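When the picture is late: timing and perception in a pick loop
Speaker notes, Pendbridge meet-up, September 17, 2022 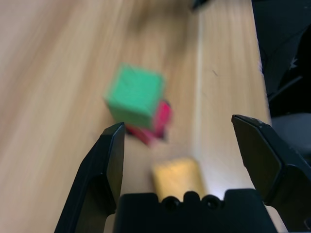 Right, hello everyone! Quick hands-up before I start: who's written a grasp planner and blamed the camera? (Wait for the hands. Put mine up too.)

So I work on the control side at Gultton, and I want to talk about a bug that ate most of May. We had a detector giving us block poses, a planner choosing which block to go for, and a controller chasing the pose at the wrist. Each part passed its own tests. Put them together and the fingers kept closing a bit to one side of the block, always on the side we'd come from.

First thing we did was retrain the detector. We added 3,000 more wrist views, lots of them with motion blur, and the boxes on the overlay got lovely and tight. The misses stayed exactly where they were. (Pause here, people usually laugh.)

What we hadn't looked at was the timestamps. Our driver stamped each view when it arrived on the computer, and the shutter had closed well before that. I measured the gap with a blinking light and got 213 milliseconds. If the arm's sitting still, who cares. If the wrist is swinging across the table, you're pairing an old view with a new arm pose, and every block gets put in the wrong place by however far you've moved.

Explain the fix slowly, I rushed it in rehearsal:

Keep a short buffer of joint readings. When a detection comes in, take the delay off its stamp, look up where the wrist was then, and use that for the transform. It's a ring buffer and an interpolation, 6 lines if you don't mind long lines.

Then the planner. Ours is called Dravov and it used to replan on every detection, so it would dither between two blocks when one was partly hidden behind another. Green on red was the worst, the red pose jumped about depending on how much of it showed. Now a target is kept until its score drops well below the next best, and a partly covered block can't be picked until the one on top has gone.

We also slow the wrist down for the last bit of the approach. Bit of a cheat, I know, but blur is blur and I'd like the final correction to come from a clean view!

Results: 312 picks logged with the new stamps, and the sideways misses have gone. We still get the odd bad one when two blocks touch, and I don't have a good answer for that yet.

Then demo of the replay tool, Valcárcel. Open the log BEFORE plugging in the projector, it hates a resolution change. Scrub to a fast swing, toggle the delay on and off, let them watch the boxes slide.

Questions. If someone asks about hardware triggering, say yes please, next budget.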